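Der Sommer, in dem ich das Brotbacken wieder gelernt habe

7/30/20
von Charalambos Kourkoulas

Eigentlich wollte ich ja über unseren Ausflug schreiben, aber der muss warten, denn seit gestern Abend denke ich nur noch an Sauerteig. Ja, ich weiß, im März haben alle damit angefangen und inzwischen will es keiner mehr hören. Ich auch nicht! Ich war im März sogar ziemlich genervt von den ganzen Broten überall und habe groß verkündet, dass ich beim Bäcker kaufe, solange der Bäcker offen hat. Tja. Und dann hat mir meine Schwägerin ein Marmeladenglas mit grauem Schlamm in die Hand gedrückt und gesagt, das müsse ich jetzt füttern.

Das Glas heißt Brikia. Fragt mich nicht, meine Tochter hat es so getauft und einen Zettel draufgeklebt, und seitdem heißt es eben so. Brikia stand die ersten Tage beleidigt auf der Fensterbank und tat gar nichts. Ich habe morgens Roggenmehl und Wasser reingerührt, abends wieder, und jedes Mal kam mir derselbe Geruch entgegen, irgendwo zwischen Nagellackentferner und altem Apfel. Kurz vorm Wegschmeißen habe ich dann auf Vollkornmehl gewechselt, und plötzlich ging es los. Blasen! Richtige Blasen, bis unter den Deckel, und einmal auch darüber hinaus, mit einer schönen Kruste auf dem Fensterbrett, die ich mit dem Spachtel abkratzen durfte.

Das erste Brot war trotzdem ein Ziegelstein. Außen schwarz, innen klebrig, und das Messer kam kaum durch. Mein Mann hat tapfer eine Scheibe gegessen (mit sehr viel Butter) und meinte, es habe „Charakter“. Das zweite war flach wie ein Fladen und hat immerhin geschmeckt. Beim dritten habe ich endlich mal ins Rezept geschaut und nicht nur so getan, und siehe da, es ging auf.

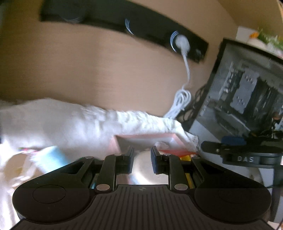

Was ich die ganze Zeit falsch gemacht habe, war die Geduld, also dass ich keine habe. Ich habe den Teig nach der Uhr gehen lassen, und der Teig hat nun mal keine Uhr. Wenn es in der Küche warm ist, und wir wohnen unterm Dach, da ist es im Sommer IMMER warm, dann ist er viel schneller fertig als im Buch steht. Jetzt mache ich mit einem Gummiband einen Strich ans Glas und schaue, wie hoch er klettert. Außerdem kommt der fertige Laib über Nacht in den Kühlschrank, zwischen Joghurt und Salat, und wird am Morgen direkt kalt gebacken. Seitdem lässt er sich auch viel besser einschneiden. Vorher sah das immer aus, als hätte eine Katze damit gespielt.

Mein jetziges Lieblingsrezept ist denkbar simpel: 70 Prozent Wasser aufs Mehl gerechnet, ein ordentlicher Löffel Brikia, Salz, fertig. Nach dem Mischen lasse ich alles stehen, dann wird der Teig 3 Mal gedehnt und gefaltet, immer mit einer Kaffeepause dazwischen. Für die Kruste nehme ich den alten gusseisernen Topf von meiner Oma, der heizt im Ofen mit und wiegt gefühlt so viel wie ich. Bitte dicke Handschuhe anziehen, ich habe eine Narbe am Daumen und spreche aus Erfahrung.

Beim Mehl bin ich inzwischen auch schon so eine geworden, die Tüten vergleicht, schlimm. Im Moment kaufe ich das vom kleinen Laden Plerkari um die Ecke, die füllen es aus großen Säcken ab, und der ältere Herr hinter der Theke will jedes Mal wissen, was aus dem letzten Kilo geworden ist. Letztens habe ich ihm ein halbes Brot mitgebracht. Er hat draufgeklopft, dran gerochen und „na ja“ gesagt. Ich habe mich den ganzen Heimweg gefreut!

Nächste Woche will ich mich an Brötchen wagen, am liebsten mit Mohn, und falls jemand von euch weiß, wie der Mohn oben bleibt und nicht komplett im Toaster landet, schreibt mir das bitte in die Kommentare. Und wer in der Nähe wohnt und einen Ableger von Brikia möchte, bringt einfach ein leeres Glas mit. Ich habe wirklich mehr als genug davon.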